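Notebook, kitchen bench (sim)
March 11, 2018
Entry by Mesfin Tesfamariam. Read by: Etenesh Tamiru.

Task family: produce handling, counter to board. Scene is the Grestulstead kitchen, marble counter variant, gray cabinets. Planner is Ayele. No changes to the arm model since the August build. Purpose of today is to get a straight answer to the question from the last group meeting, whether "clear and sort the vegetables" is a chore we can claim or only a chore we can demo.

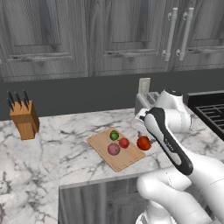
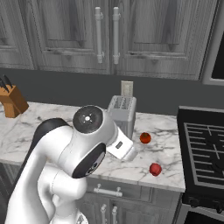
Grestulstead scene, arm over the counter, two views. Tomato in both; cutting board in the first only.

Setup notes

Objects are rigid bodies with convex collision hulls. The tomato hull is coarser than its mesh, so the fingers close on something slightly larger than what gets drawn. Known issue, left alone so that results stay comparable with the earlier batch. Friction is one value for all produce, which is wrong for an onion with loose skin and probably wrong for a tomato as well.

Goal for each episode: named item picked from the marble, placed on the board, released, at rest. An item that rolls off after release is a failure even if the placement looked fine at release. Etenesh asked for this rule and I agree with it. The older scoring stopped the clock at finger opening and flattered us.

Batch size 1,062 episodes, start poses randomized, time limit 50 seconds each. 900 of them use the stock layout with the appliances where they always are. The rest shift the toaster forward toward the working area.

Results

Total failures 279. I went through the logs by type before looking at any replays, then replayed a sample from each type.

Largest group is rolling. The grasp is good, transport is good, the item touches down on the board, fingers open unevenly and push it. A person putting down a tomato keeps a fingertip on it for a moment without thinking about it. Ayele has no step for that. It goes from "in contact with surface" to "open" to "retract" and the retract starts before contact velocity is checked. Should be a cheap fix: hold at half open, wait for the item to settle, then leave.

Second group is confusion between red items. The request says tomato and the arm goes to the apple, or the other way around. The detector is working from shape and color and at some camera angles it has very little to go on. The stem helps when it faces the camera. Etenesh thinks this is a data problem. I think it is partly a viewpoint problem, since the low camera does worse than the high one on the same layouts, but I have not separated the two yet.

Third group is approach collisions with the toaster. Nearly all come from the shifted layouts. The wrist has to fold back to get the fingers pointing down, and in that pose the elbow side wants the same space as the appliance. The planner finds a way around if given time. With the limit where it is, it often uses most of the time hunting and then fails on the clock. I logged those as collisions or timeouts depending on how they ended, but the cause is the same.

Remainder is mixed. A few bad grasps on the small items, a few runs where the item was pushed toward the edge of the counter during approach. One physics blow-up, discarded item went through the cabinet front. Ignored.

On the actual question

The pick is fine. If the chore were "lift the tomato" I would sign it off today. The chore as a person means it includes a lot more: know which thing is meant, do not knock anything, put it down so it stays, do the next one, stop when finished. Failures are mostly in those parts and very few are in the grasp. That matches what Etenesh saw on the dish rack task.

Speed is also poor. A successful single move takes long enough that a cook would have done the whole counter. I don't care much about this yet. A slow machine that finishes unattended would still be useful. One that needs somebody standing there to put the apple back is no use at any speed.

There is also the matter of what sim hides. No bruising model, so a squeeze that would split a tomato counts as a clean grasp. No juice, no wet marble. Lighting is even and the camera poses are known exactly. I would expect the real number to be worse and would not want today's figure quoted outside without that sentence next to it. The Navero people asked for a single percentage for their slide. Please don't send one until the re-run is done.

Shop-floor comparison, for the file

Udov line has been doing pick and place on machined parts for a long while with much simpler software. Parts arrive in a fixture, one type at a time, in a known pose. They solved it by fixing the surroundings. We can't put a fixture on a kitchen counter, although a board with a shallow rim would remove a good share of the rolling failures. Etenesh considers this cheating. I would like to run it anyway as a separate condition, labeled clearly.

Comment, E.T.: Fine to run. Not fine to merge with the main table. People own flat boards.

Comment, E.T.: On the red items, can you dump the detector scores for both candidates at the moment of selection? If they are close, the right behavior is to move the camera and look again before committing. Right now it commits on any margin at all.

Reply, M.T.: Scores are in the log but not at that timestamp. Will add.

To do

Half-open hold before retract, settle threshold to be picked from replay data.
Log both detector scores at selection.
Same layouts, low camera vs. high camera, nothing else changed.
Grip force cap on soft items. Even without a bruising model we can count how often the cap would be exceeded.
Rimmed board as separate condition.
Shifted toaster layouts with a longer time limit, to see which timeouts turn into successes and which turn into contacts.
Knife block: keep-out volume is still the old oversized box. Shrink it only after the toaster runs, one change at a time.

Config for today's batch is saved under the Grestulstead folder with the seed list. Replays for the rolling group are kept, the rest can be regenerated from seeds. Re-run starts tonight if the settle change passes on the short set.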